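Esholm Repair and Reuse - progress report, March 2025
From Lorna Laing, project lead

Hello again! You asked me to keep this one shorter than the last report, and I have tried, though there's a fair bit to tell you. The quick version is that the sewing side is going great guns, the collection side had a bumpy winter, and the money is more or less where we said it would be.

What came in and what went back out

We took in 2,259 items since the grant started, mostly clothes and household textiles, with a long tail of backpacks, curtains and other things people didn't know what to do with. The curtains have been a surprise. I had them down as a nuisance when I wrote the application (heavy, dusty, hard to store) and now they are the first thing our sewing group asks for. A lined curtain gives you a lot of good flat fabric with very little unpicking.

Coats have been harder. We can fix a lining or a pocket, but zippers eat up an evening, and good long zippers cost more than I budgeted. We've started cutting them out of coats that are past saving, and that has helped a bit. I'd still like to move some money into the notions line for the next stretch, so please see my request further down.

Sorting and the drop-off point

The drop-off at Dreseo opened late, as you know from my phone call in the fall. The landlord wanted a different lock on the side door and then the locksmith lost the order. It has been open since the new year and it's already busier than our own front desk, I think because people can park there. The downside is that stuff arrives all jumbled, so shoes come in on top of clean bedding and so on. We now ask people to keep shoes separate, and about half the regulars remember.

Bags are their own pile now. Canvas totes come in by the armful, often with something still tucked inside, so each one gets laid out on a table and gone through before it goes on the shelf. It's slow, and I'd hoped we could skip it, but we'd be handing people other people's scarves otherwise.

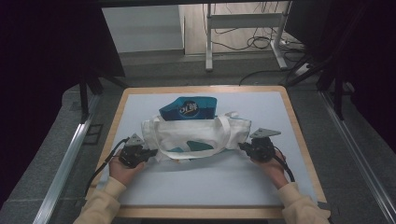 Classes

We ran the mending class in 2 blocks, one for beginners and one for people who already own a machine and are scared of it. The second block filled up first! We had 31 people through the door across both, and a good number have come back to use the machines on open evenings. Darning was the most popular session by a mile. Patching jeans was close behind, and the one on altering shirt collars was a flop - too fiddly for one evening, so I'm dropping it.

We bought 3 machines from Wegener with the equipment money. Two have been solid. The other kept skipping stitches on anything thicker than a pillowcase, and it went back to the shop twice before they swapped out a part. It's running fine now and they didn't charge us for the work.

Money

Rent and heat came in on target. Fabric scissors and needles went over, and printing went under because we stopped doing the paper flyers. I'd like your okay to move what's left of the printing line into zippers, thread and elastic. The total doesn't change. Asulix does our bookkeeping and will send the full ledger separately.

What's next

In April we start the kids' session, with hand sewing only to begin with. I still need a second adult who can be there every time, and I have a couple of people thinking it over. I also want to get proper shelving into the back, and I'm waiting on a price for that.

If you'd like to visit, open evenings are the best time to see it all going on. Bring something with a hole in it.

Lorna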